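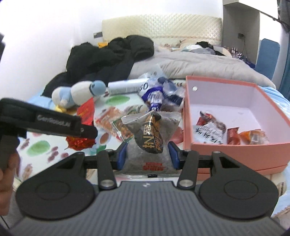
Snack Season at the Sorting Bench

Progress report from the small-packets effort, for those of you who have been asking why the Flukness budget line now says "candy."

The short version is that we are at 1578 usable recordings, up from a figure in August that I will not repeat in a newsletter people forward to their managers. Each one is a person with a gripper in hand putting wrapped snacks into an open box, one at a time. The learning system gets the recordings and is supposed to work out the rest. So far it has worked out some of the rest.

For anyone who joined after the summer: we gave up on collecting everything at the bench. The bench had perfect light, a gray surface and packets laid out in rows like a military parade, and the model trained on it was superb at parades. Put it in front of a patterned mat with a stuffed toy at the back and it reached for the toy. So the Hnatiuk kits now go home with people, and the recordings come back with beds, quilts, curtains and heaps of black clothing in them. The salmon-pink box is a favorite of mine. It has a pale interior and an open top, and it gives the model plenty to think about on the way in.

Wrappers remain the whole problem. A rigid carton is a solved matter, more or less, and I say that knowing the Zetov people read this. A translucent bag is something else. It is wide at the top, pinched in the middle, wide again at the bottom, and whatever is behind it shows through or sits half across it. A dark wrapper with gold lettering next to a clear one will cost the system its nerve about as often as not. Twisted ends are their own department. The model loves a twisted end, because it looks like a handle, and we spent most of a month persuading it that the two blue pads belong on either side of the body of the thing.

What we changed this fall

Clutter is now required. The old instructions asked people to clear the surface before starting, and people did, beautifully, and we had to throw a great deal of it out. The new sheet asks for at least a few packets touching each other and at least one leaning on something. It does not ask for a plush toy, but you would be amazed what turns up.

Recordings are capped at 60 seconds. We had one that ran long enough to include lunch.

The approach now counts as much as the grab. We want the jaws open well before the packet, lined up, and moving at a speed a normal person would use. Several of you move the gripper like you are defusing something. Others move it like you are late for a bus. Either is fine as long as it is how you would do it again tomorrow.

Failures stay in. If you drop a packet, pick it up and carry on, and please do not delete the file and start over. The dropped ones have been worth more per minute than anything else we have, and I would like it noted that I said so in the spring and was told to go and have a coffee.

Where it stands

On the last test round we ran 108 packets the system had never met. It did well on the small flat ones and the shiny reds, and it did well on anything leaning against the wall of a box. Clear bags were poor. Packets lying across other packets were poor in a more creative way, as it tends to take both and then look — I know, I know — rather pleased about it. The Sultance team has suggested a second camera angle. They suggest a second camera angle for most things, but this time they may have a point and we are going to try it on a handful of kits.

We would like more clear bags, more overlapping piles, and more surfaces with a busy print. White mats with colored ovals are excellent. Plain white mats we have. If your home is tidy, we are happy for you, and perhaps you could borrow a relative's.

Housekeeping

There are 2 kits free at the moment and a waiting list that is shorter than it looks, as one person is on it three times. Wipe the pads before you return a kit. Chocolate on a finger pad changes the grip, and the model does not know what chocolate is and should not have to learn this way.

Snacks used in recordings may be eaten afterward. Snacks not yet used in recordings may not. The supply shelf was restocked on Saturday, November 16, 2019, and I took a photo of it.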